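# Household machines and the cluttered table

Members of the Dutcombe Household Advice Service often ask whether a machine can yet be trusted to clear a table. Our present guidance is that it can manage part of the task, provided that the table has been sensibly prepared. The simulated views that follow concern tables of mixed items.

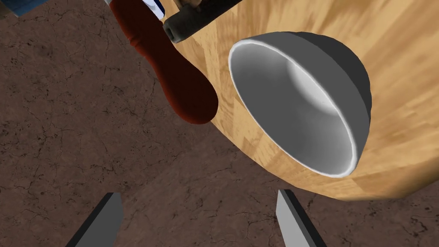
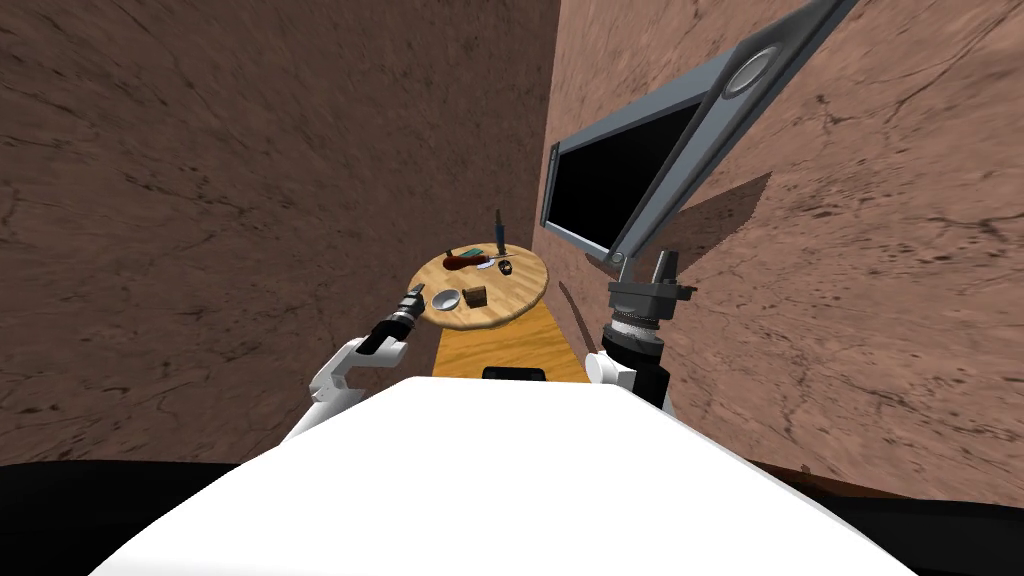
Bowls are a fair starting point. A rim offers a gripper something definite to hold, and an empty bowl forgives a poor approach. In trials arranged for us by Rocío Barrera, the Lunura system lifted 90 bowls out of 96 without a fault. Long tools with rounded handles gave lower results, and tall bottles were knocked over more often than we would accept in a kitchen.

Readers who wish to try such a machine at home should observe the following:

- Leave a hand's width between items.
- Empty all bowls and cups beforehand.
- Stand bottles away from the table's edge.
- Put sharp tools away by hand - no machine we have tested should be given them.

Workshops may expect somewhat better results, as tools there tend to have a fixed place. Dinesh Rajput reports that a marked tray shortened clearing times considerably at Varela.

Wiping down remains a job for a person with a damp cloth. The trials will be repeated in December, with wet crockery included.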